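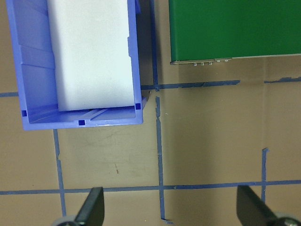
Fig. 1. Wrist view over the taped work surface, with the blue bin and a green rectangular box both partly in view.

Handout 6: Learning a handover from demonstrations
Robot Learning for the Mildly Skeptical
Instructor: A-yeong Hwang

Read this before lab. The slides cover the same ground with fewer words and more arrows.

1. The problem

We want a policy that takes in camera images and joint angles and puts out the next short stretch of motion. The job is dull on purpose: get a block off the conveyor and into the bin. A good programmer could script it in an afternoon, and would be back the next morning when somebody bumped the bin. Our interest is in whether a policy trained only on recorded demonstrations copes with the bump.

The method is behavior cloning. You record a person driving the arms, then you fit a network to predict what the person did next. That is the whole idea. Everything else in this handout is about why the whole idea falls short.

2. Drift

Suppose the policy makes a small mistake at each step. In ordinary supervised learning, small mistakes stay small, as the test set does not move in response to your errors. Here it does. A slightly wrong motion leads to a slightly unfamiliar image, which leads to a worse motion, and within a few seconds the arm is somewhere no demonstrator ever took it, behaving with great confidence.

Two standard remedies:

Action chunks. Predict a run of future motions at once and carry out part of it before looking again. Fewer decisions, fewer chances to go wrong. Chunks that are too long give you an arm that ignores the world, so pick the length by testing.

Recovery data. Have the demonstrator start from bad positions and fix them. Students hate recording these because it feels like practicing failure. Record them anyway.

3. Which camera does the policy use?

The Hadivstead set was collected in April and holds 1,078 demonstrations. Each has a wrist view and a side view, recorded together. The wrist view is close and moves with the gripper, so an object near the fingers looks much the same wherever it sits on the table. The side view stays put and shows how the pieces of the job relate.

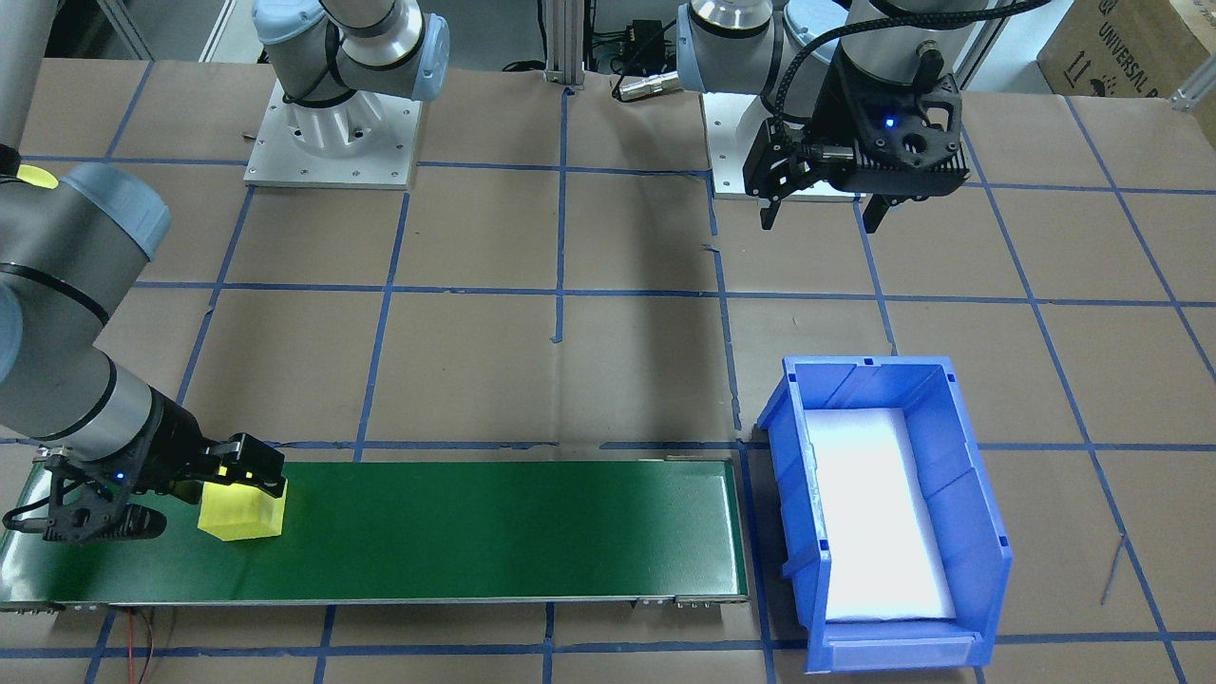
A policy given both views is free to lean on either one, and it will choose whichever is easier, which may not be the one you had in mind. Our first model, Panham, leaned on the side view so heavily that blacking out the wrist camera changed almost nothing. We were pleased with its robustness for a day. Then we moved the side camera by the width of a thumb and Panham stopped finding the block.

The second model, Trulum, was trained with one view dropped at random in 23 percent of the batches. It has the same network and the same data. It scored a little worse on the untouched setup and much better once the camera had moved. Whether that counts as progress depends on how often people touch your camera. In our lab, often.

4. What to report

Give the number of trials, the starting positions, and what you counted as success. "Released above the bin" and "at rest inside the bin" are different results, and papers have been known to drift from one to the other between the abstract and the table. Say who decided, too. If you picked your best checkpoint using the same trials you report, start over with fresh ones.

5. Before lab

Read the Anozie notes on action chunks, skipping the proof unless you enjoy that sort of thing. Train with 5 random seeds and report all of them, including the embarrassing one. Bring a plot of success against chunk length, with the axes labeled — I will ask.

Due Wed 26 June, at the start of class. Late plots go in the pile by the door.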